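Horácio Rebelo gave up ironing in June, and he would like it known that he feels fine.

"I owned 15 shirts and resented every one," he says over coffee in Fedenham, in a sweater that has clearly never been threatened with heat. His column for the Medden weekly drew 200 letters, most of them from people who iron pillowcases.

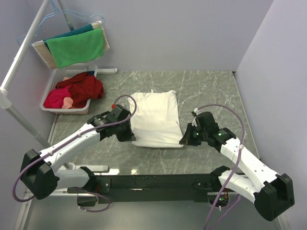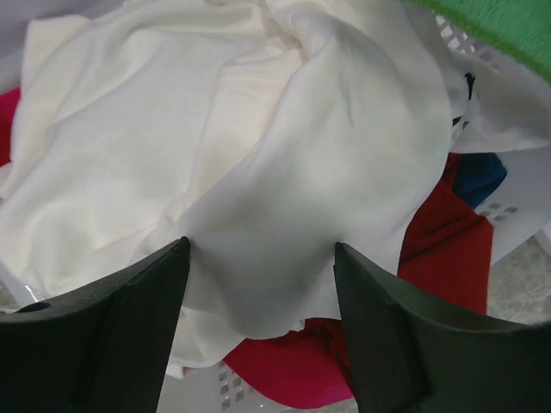 White cloth, folded on the tabletop and in close-up.

Did anyone agree with him? "Two people. One was my brother, who wanted to borrow money."

He still folds, badly. His mother, who is 90, refolds everything when she visits. "She doesn't say a word," he says. "She just sighs at the towels."

The iron is now holding open the pantry door.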